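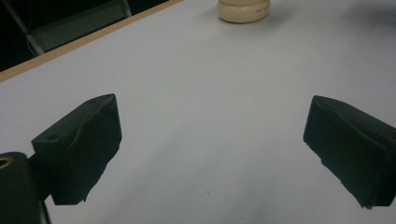
**Arwel Maddocks**
Projet de deuxième semestre, module « Procédés culinaires », rapport final

# Influence du temps de repos de la pâte sur de petites galettes de sarrasin

## 1. Objet

Les recettes de galettes de sarrasin s'accordent sur les ingrédients (farine, eau, sel) et divergent fortement sur le repos de la pâte. Certaines n'en prévoient aucun, d'autres demandent une nuit au froid. Le projet compare quatre durées de repos à composition constante et mesure leur effet sur l'écoulement de la pâte, la perte de masse à la cuisson et la préférence des dégustateurs.

L'étude porte sur des galettes de petit format, cuites sans œuf, sans lait et sans garniture. Le sarrasin ne contient pas de gluten. L'argument habituel de la détente du réseau, valable pour une pâte à crêpes de froment, ne s'applique donc pas ici. L'hypothèse de départ est que l'effet du repos, s'il existe, vient surtout de l'hydratation des particules de farine et du départ des bulles incorporées au mélange.

## 2. Matières premières et matériel

La farine est une farine de sarrasin complète de marque Grendum, provenant d'un seul sac ouvert la veille des essais. L'eau est celle du réseau, laissée à température ambiante. Le sel est un sel fin sans additif.

| Ingrédient | Masse cumulée, quatre lots |
|---|---|
| Eau | 801 g |
| Farine et sel | 480 g |
| Total | 1 281 g |

Chaque lot représente un quart de ce total, aux écarts de pesée près. Les pesées ont été faites sur une balance Skiritz au gramme. La cuisson a été réalisée sur une plaque en fonte Grillwood, préchauffée puis graissée au papier absorbant entre deux séries. La température de la plaque a été relevée au thermomètre à contact avant chaque dépôt.

Les essais se sont déroulés en octobre dans l'atelier Chu, avec un poste de préparation, une plaque et un réfrigérateur partagé avec un autre groupe.

## 3. Protocole

### 3.1 Préparation des lots

Quatre lots ont été préparés selon le même mode opératoire :

1. Peser la farine et le sel dans un bol, mélanger à sec.
2. Verser un tiers de l'eau et travailler au fouet jusqu'à disparition des grumeaux.
3. Ajouter le reste de l'eau en deux fois.
4. Filmer au contact et placer au froid, sauf pour le lot A.

Les préparations ont été décalées afin que les quatre lots arrivent à échéance au même moment :

- lot A : aucun repos ;
- lot B : deux heures ;
- lot C : une nuit ;
- lot D : une journée entière.

Les lots B, C et D ont été sortis du réfrigérateur avant cuisson pour revenir à température ambiante. Ce temps est compris dans la durée de repos. Aucun lot n'a été rallongé à l'eau. C'est un point de divergence avec la pratique courante, où l'on corrige souvent une pâte reposée trop épaisse. Une correction aurait rendu les pertes de masse non comparables.

### 3.2 Cuisson

Dix galettes ont été cuites par lot, soit 40 au total. La masse déposée était identique pour toutes et la pâte était étalée au dos d'une louche, en un seul mouvement circulaire. La galette était retournée dès que le bord se décollait seul. L'ordre de passage alternait les lots (A, B, C, D, puis D, C, B, A) pour répartir la dérive de température de la plaque.

La galette cuite était posée sur une grille et pesée après une minute.

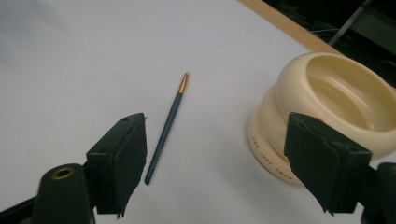
*Fig. 1. Pinceau à manche bleu-vert foncé, sur plan blanc.*

### 3.3 Mesure d'écoulement

À défaut de viscosimètre, l'écoulement a été évalué avec un entonnoir à orifice fixe. Un volume constant de pâte y était versé, orifice bouché au doigt, et le temps de vidange était chronométré trois fois par lot. La méthode classe les lots entre eux sans donner de viscosité en unité physique. Elle est sensible au bouchage par les fragments de son, et une mesure du lot A a dû être refaite pour cette raison.

### 3.4 Dégustation

Le panel comptait 17 personnes, toutes étudiantes de la promotion, sans entraînement préalable à l'analyse sensorielle. Chacune a reçu une demi-galette de chaque lot, codée par un symbole, dans un ordre tiré au sort. Neuf galettes par lot ont été utilisées à cette fin, la dixième étant réservée à l'observation de la coupe. Il était demandé de désigner l'échantillon préféré et de noter librement la texture.

## 4. Résultats

### 4.1 Pâte

Le temps de vidange augmente nettement entre A et B, puis plus faiblement entre B et C. Entre C et D, l'écart est du même ordre que la dispersion des répétitions et n'est pas retenu comme significatif.

À l'œil, le lot A sédimente vite : un dépôt se forme au fond du bol au cours de la série et il a fallu remuer avant chaque prélèvement. Les lots C et D présentent un léger film liquide en surface, réincorporé en quelques tours de fouet. La couleur fonce avec le repos, du beige gris vers un brun plus soutenu. Le lot D dégage une odeur faiblement acide.

### 4.2 Cuisson

La perte de masse moyenne est la plus forte pour le lot A et la plus faible pour le lot C. Le lot D se place entre B et C. Deux galettes du lot A se sont déchirées au retournement. Elles ont été pesées et conservées dans la moyenne.

L'alvéolage de surface est irrégulier en A, avec de grosses bulles éclatées près du bord. Il devient fin et homogène en C. La coupe du lot A montre une zone inférieure plus dense, ce qui est cohérent avec la sédimentation observée dans le bol.

### 4.3 Préférence

| Lot | Repos | Premier choix |
|---|---|---|
| A | aucun | deux |
| B | deux heures | quatre |
| C | une nuit | huit |
| D | une journée | trois |

Les commentaires sur le lot A mentionnent le plus souvent une texture « sableuse » ou « cassante ». Ceux sur le lot C parlent de souplesse. Pour le lot D, plusieurs dégustateurs signalent une acidité, perçue comme un défaut par les uns et comme un intérêt par les autres. 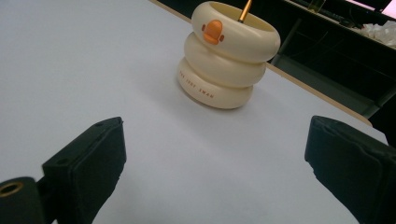 *Fig. 2. Pot à crayons crème à trois anneaux, emblème de canard orange.*

## 5. Discussion

Les trois mesures vont dans le même sens jusqu'à la nuit de repos. L'allongement du temps de vidange indique que la farine continue d'absorber de l'eau bien après le mélange, et la baisse de la perte à la cuisson peut s'interpréter comme une eau mieux retenue. Le son, abondant dans une farine complète, s'hydrate plus lentement que la fraction amylacée, d'où probablement la sensation sableuse du lot A.

Le rôle des bulles est plus difficile à isoler. Le lot A a été cuit juste après le fouettage et les grosses alvéoles pourraient venir de l'air incorporé autant que d'une mauvaise hydratation. Un lot supplémentaire, mélangé doucement à la cuillère et cuit sans attente, aurait permis de séparer les deux effets.

Pour le lot D, l'odeur acide suggère un début de fermentation malgré le froid. Le réfrigérateur étant partagé, sa porte a été ouverte souvent et sa température n'a pas été enregistrée en continu. Le pH n'a pas été mesuré.

Limites à prendre en compte :

- un seul sac de farine, donc aucune information sur la variabilité entre moutures ;
- un seul opérateur à l'étalage, avec un geste qui s'améliore au fil de la série malgré l'alternance des lots ;
- des galettes dégustées tièdes à froides, les derniers échantillons servis ayant attendu plus longtemps que les premiers ;
- un panel restreint, pour lequel l'écart entre B et D n'a pas de portée statistique.

## 6. Application à la recette

Pour une farine complète du type employé, le repos d'une nuit au froid est retenu comme valeur de référence. Deux heures donnent une pâte utilisable quand le temps manque, à condition de remuer avant chaque louche. La cuisson immédiate est déconseillée en petit format, où les déchirures au retournement sont plus pénalisantes.

La suite prévue porte sur la proportion d'eau. Le lot C, non corrigé, s'étalait moins facilement que le lot A et laissait un bord épais. Un essai avec ajout d'eau en fin de repos, par paliers, sera mené sur la même plaque avec relevé du pH au début et à la fin du repos.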